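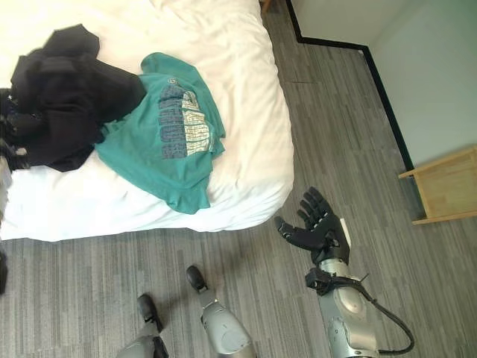 Baltthorpe Supporters Association
Minutes of the general meeting, 25 November 2021
Location: upstairs room, Skosine Hall
Quorum: met

1. Minutes of the previous meeting
Approved with one correction. Item 4 should read "north stand, lower tier".

2. Membership
Paid membership is 701. Of these, 290 hold season tickets through the association block. Renewal forms on paper will be accepted until the end of the season, after which only the online form will be used.

3. Standing section
The club has replied to the July letter. It will not extend the standing section this season. It is willing to discuss rows 6 and 7 for next season, subject to a rail inspection and the approval of the stadium safety officer. Members asked whether existing seat holders in those rows would be moved. The club has not answered this point. The secretary will ask for a reply in writing.

4. Away travel
Bus departures for the Genen match stay at the north parking lot. Seats are assigned by order of payment. Glass containers are not allowed on board - the bus company has repeated this in its contract.
A proposal to run a separate bus for members under 18 was discussed. Objections concerned cost and the number of adults required. Proposal deferred.

5. Drums and flags
The club requires a list of all drums, megaphones and flagpoles before each home match. Flagpoles must be hollow plastic. Items not on the list will be held at gate C and returned after the match. Large banners need a fire safety certificate, and the certificate for the main banner expires before the spring fixtures. Renewal approved.

6. Ticket allocation, Nair away
Allocation is smaller than last season. Motion: members with over six away matches on record get first access, remaining tickets by draw. An amendment to lower the threshold to four was defeated. Motion carried on a show of hands, two abstentions.

7. Other business
The storage room key has been changed. Section leaders should collect a copy and sign for it.
A request for a second scarf design was referred to the merchandise group.

Next meeting: same location, date to be posted on the members page.
Minutes recorded by the secretary.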